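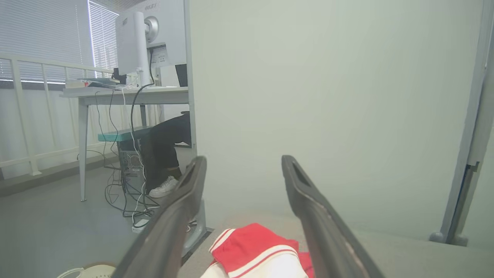 How many episodes should be recorded for one task?
Plan for 1,000 good episodes per task. Discarded episodes do not count towards the total.

4.3 Recording garment episodes with Teleo

Read section 4.2 first if the wrist camera has not been calibrated.

1. Log in to the Vikcombe station under your own operator name.
2. Open the task list and choose "Fold garment".
3. Move the arm to the home position and open the gripper fully.
4. Check the live wrist view. Both fingertips must show, with the garment between or ahead of them.
5. Press Record and wait 2 seconds before moving.
6. Carry out the task at a steady pace. If you miss a grasp, open the gripper and try again — do not stop the recording.
7. Return to home and press Stop.
8. Mark the episode Keep or Discard.

Change the garment after every 10 episodes, and lay each new one down at a different angle.

Note: Desks and people in the background may stay in view. Do not rearrange the room between episodes.

Note: Scuffs on the fingers do not affect recording. Replace a finger if it is bent or cracked.

CAUTION: Keep hands away from the gripper while the Record light is on. Two operators must never share one arm.

Upload kept episodes to the Prarnent folder at the end of each shift. Questions about rejected uploads go to Retno Purba.

Section revised 18 Jun 2024, N. Kusuma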